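3.2 Reheating and portion size in shared kitchens

Households in the Plerncombe survey were asked how they dealt with food left over from the evening meal. Of the 1,419 diary entries we coded, most recorded reheating as a task done by one person for one person, even in homes where the first meal had been eaten together. Entries from the Urnard apartments followed the same pattern, though diners there more often shared a single container and took from it at different times.

Small countertop ovens came up more than we had planned for. The diary form, drafted in February, listed only the microwave and the stove, and respondents wrote the oven in by hand. We added it as a separate code before the second round. Foil trays were recorded with the oven in most of these entries – people stored food in the tray, heated it in the tray, and moved only their own portion to a plate (Figure 4). Sliced vegetables and fruit were treated this way more often than meat dishes.

Portion size was harder to code. Respondents wrote "a few slices" or "what was left," and the two coders disagreed on such entries until a rule was set: any amount without a number was coded as partial unless the container was reported empty. The Trisoda supplement, which covered 200 households, used a printed scale instead and did not need the rule. We keep the two sets apart in the tables for this reason.

Figure 4. Round plate, foil tray with orange food slices, and toaster oven on brown paper.

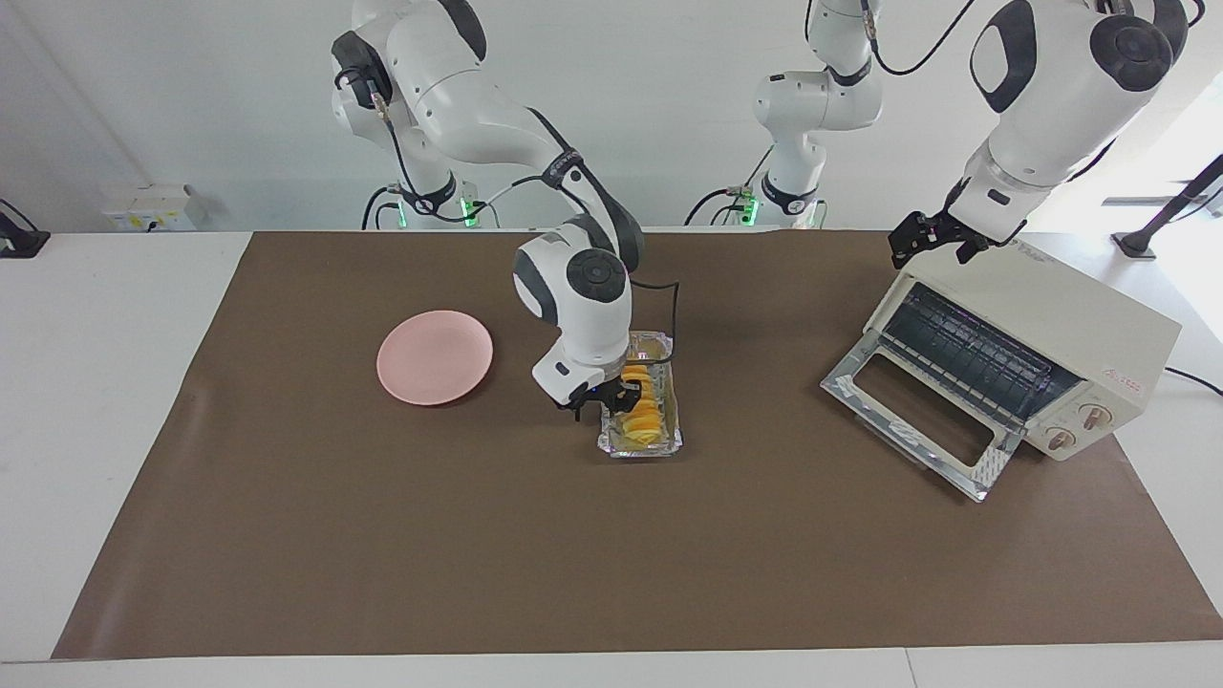 Chuang, commenting on a draft of this section, objected that the rule for partial portions would undercount households that finish leftovers over 2 sittings, and asked that those entries be coded again by date before the totals were compared with the supplement.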